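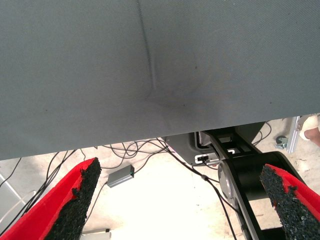
Ticket 713: Crackles and dropouts on playback, Joubert 2 interface
Opened: 23/07/2018
Product: Joubert 2 (USB audio interface)
Software: Plilla, current release
Status: Closed by customer

Original report

Playback crackles whenever a project gets past a dozen tracks or so. It sounds like someone frying an egg behind the left speaker. Recording is fine, which is rude, as it means every take is clean and I can't hear any of them properly.

The computer is a Jilon desktop, bought ready-made from the shop in Floltcombe and sold to me as "studio ready." It has more memory than I know what to do with. Buffer size is 128 samples, sample rate 48 kHz. The processor meter in Plilla sits at a third or less, then jumps to the top for a moment, and that's when I get the crackle.

Already tried, before you ask:
Restarted everything
Swapped the USB cable
Turned the buffer up to 512 (fewer crackles, but now my keyboard answers a little after I've lost interest)
Reinstalled Plilla
Spoke to it firmly

Reply from support

Thank you for the detailed report. Please confirm that the interface is plugged straight into the computer and that no hub is being used. Please also check that your driver is up to date and restart the computer.

Customer update

No hub. Driver is the newest one on your downloads page. Restarted again, as a courtesy.

I did move the interface from the front USB ports to the back ones. Small improvement. The crackle used to turn up every few seconds and now it waits until the chorus.

Reply from support

Thank you. Please set the power plan to High Performance, turn off USB selective suspend, and disable the wireless adapter while testing. If the dropouts continue, run a latency checker with Plilla closed and send us the result.

Customer update

Power plan: it was on "Balanced." Changed it. The fans noticed, I didn't.

USB selective suspend: off. No difference that I could hear.

Wireless adapter: disabled, and the crackles dropped by more than half. I was so pleased that I went to write to you about it and found I had no internet.

The latency checker stayed green for ten minutes with the wireless off. With it on, I get a tall red spike at regular intervals, like a very dull heartbeat. The tool blames the network driver. I'd like it noted that I paid extra for the wireless card.

Reply from support

This points to the network driver and is outside our product. We suggest contacting the computer manufacturer for an updated version.

Customer update

Jilon's support page offers a network driver from March of last year, which is the one I already have. Their chat window told me to restart the computer. I'm starting to think you all went to the same school.

I skipped them and got a newer driver from the maker of the wireless chip. Installed it, turned the adapter back on, ran the checker again. Still green after half an hour, apart from one small yellow blip when I opened a browser.

That left the occasional click, and only in one project. I froze tracks one at a time until it stopped. The culprit was a reverb plug-in on the drum bus, a free one, with its quality set to "Ultra." There were 3 copies of it. I don't remember adding any of them, though it does sound like me. Put them on "Normal" and can't tell the difference, which says something about the plug-in or my ears.

Current settings, in case the next person lands on this ticket at two in the morning:
Interface on a rear USB port
Buffer 128 for recording, 512 for mixing
High Performance power plan
Network driver from the chip maker, not from Jilon
Reverb on a mortal setting

Played a 50-track project from start to finish with no crackle. The song needs work, but I gather that's outside your product too.

Please close.

Reply from support

We are glad the issue is resolved. This ticket will now be closed. You may receive a short survey about your experience.

Customer update

Survey link goes to a blank page. I've tried restarting. Do you want a new ticket for that, or shall I carry on in here?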